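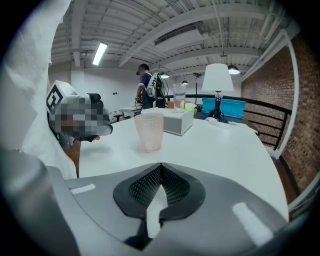 At the table, Curcombe showroom

Whitelaw Door & Hardware — product meeting, December

Present: Pushpa Yadav (chair), Chak-lun Yang, Tane Tuhiwai, Noeline Sutcliffe
Apologies: Yvette McIntyre

1. Minutes of the last meeting were accepted with no changes.

2. Bypass track. Chak-lun reported that the Haris track is back from powder coating. Two lengths were scratched and will go back to the coater. Stock of hangers stands at 3,016.

3. Soft-close kit. Tane has had 14 calls about doors stopping short of the jamb. The instruction sheet puts the trigger pin on the wrong side — Noeline to correct it before the next print run.

4. Pristasard order. They want 601 flush pulls in matte black. Agreed to quote on the full quantity only. Action: Pushpa.

5. Floor guides. Held over until Yvette is back.

Meeting closed at 4:10 p.m.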